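Chapter 4
Learning from a Demonstration

By the end of this chapter you should be able to:
prepare for a visit to a workplace where robots are in use;
record what a machine does separately from what you are told about it;
explain why soft materials are harder to handle than rigid ones;
write a short report that another reader could check.

4.1 Before the visit

Most students first meet an industrial robot behind a guard rail, lifting boxes or welding car doors. The parts are rigid, they arrive in the same place each time, and the arm repeats one path all day. A visit to such a line is worth making, but it can leave the impression that automation is mainly a matter of speed and strength.

The case study in this chapter is taken from the open day held by Follora at its Melia workshop on 31/01/2019. The firm develops handling equipment for laundries and clothing returns centres, and its Ceno project is concerned with a single task: taking a crumpled garment and laying it out so that it can be folded. Visitors were admitted in groups of 15, and each group watched the work for 28 minutes before moving to the discussion room.
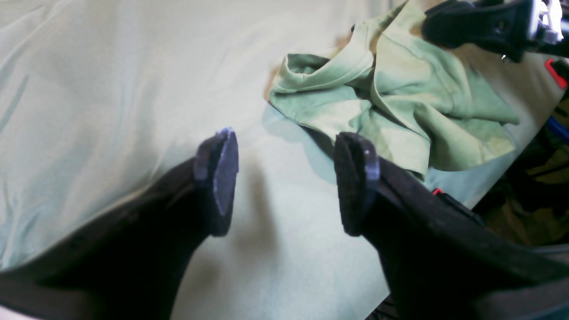

A box keeps its shape when it is gripped. A garment does not. Pull one corner of a shirt and the rest of it may slide, twist or stay where it was, and a sleeve may be hidden under the back. The machine must therefore decide where to take hold before it can decide how to move, and it must look again after each pull. Engineers call materials of this kind deformable, and the term will be used throughout the chapter.

The choice of gripper also matters. Two fingers can pinch an edge or a ridge of cloth, but if they close too high they miss it, and if they press too low they catch the sheet underneath. A work surface that shifts during a pull adds a further difficulty.

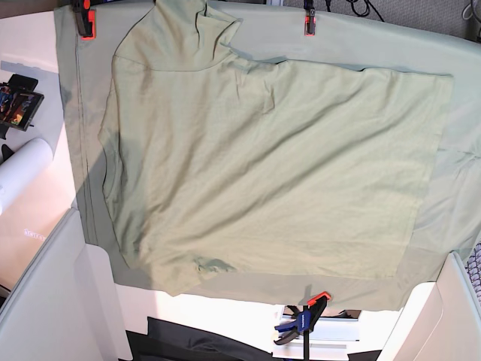
Visitors to an open day are usually given figures, and these should be written down with their source. The Follora handout stated that 2,330 trials had been recorded under the Ceno project, 900 of them since June. A careful reader will ask what was counted as a trial, how many different garments were used, and whether a person stepped in. The Talukder record sheet, printed at the end of this chapter, provides a column for each of these questions.

Activity 4.1

Arrange a visit to a local firm, college or laundry where machines handle goods. Complete one record sheet during the visit, using the left-hand column for what you observed and the right-hand column for what you were told. Keep both columns for use in Section 4.2, where the two kinds of evidence are compared.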